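Floken: a word list for ceramics and tableware

Floken is a small bilingual word list, Vietnamese and English, for people who write catalogue entries of plates, bowls and trays.

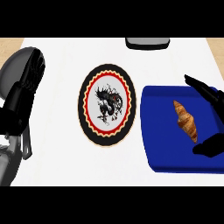 What is inside

The list has 3232 entries in one CSV file, encoded in UTF-8. Every row has the Vietnamese term, the English term, a short note on usage and the initials of the person who checked it. Regional words are marked in the note, for example when a northern and a southern seller use different names for the same bowl.

Sources

Most terms were collected by Hiếu Tô from old sale catalogues of the Triệu shop in Grorncombe. Vy Quan added the words for glaze faults and rim shapes in January. We did not copy from printed dictionaries.

Known problems

In 19 rows the English term is still missing. Five rows have two English terms divided by a slash — please do not split them by script, as the slash is sometimes part of the note. Sorting in some spreadsheet programs puts Đ after Z, and this is wrong for Vietnamese.

Versions

The file on Starkum is the newest one, updated Wed 19 February. Older copies have nine columns and should not be mixed with it.

Corrections

Write to Vy with the row number and your suggestion. If you have a source, add also the page.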